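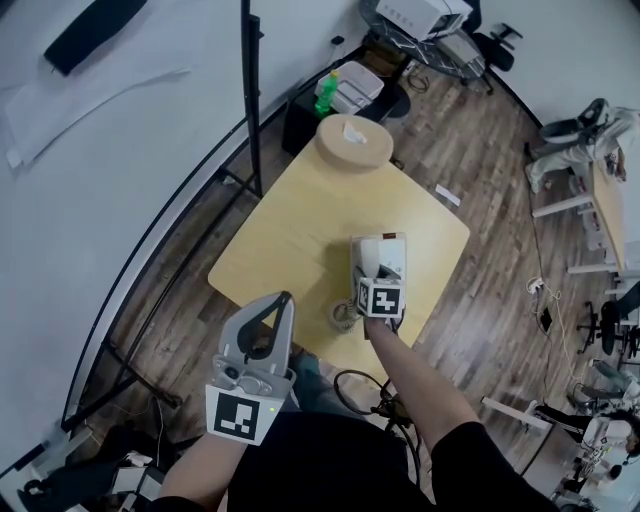 *The yellow table, with the white box on it.*

Zoriana Prokopenko got the letter in October and kept it in the bread drawer until her brother came. It said the building on Marka Street would be sold and that she had to be out before spring.

"You should have called me," Severyn said. He read it standing up, with his coat on.

"You would have driven all night."

"I drove all night anyway."

She made him eggs. It was 483 miles from Sarelov and he had stopped only for gas. He ate fast, the way their father used to, with one arm around the plate.

They spent the morning on the hall closet. She found the blue suitcase, a bag of wool, and two pairs of skates neither of them could remember owning. Severyn wanted to throw out the wool. She put it back in the closet when he went down to the car.

After lunch Lev Koval from downstairs knocked and asked if she had heard anything about the deposit. She had not. He stayed for coffee and told them he was moving in with his daughter, who had three kids and a dog. He didn't sound happy about it – he didn't sound unhappy either.

"Where will you go?" he asked her.

"With me," Severyn said.

"I haven't said that," said Zoriana.

Lev looked into his cup. Out in the street a truck was backing up, and they all listened to it until it stopped.

That night she took the letter out and read it again. Then she got the wool from the closet, found the end of it, and started winding.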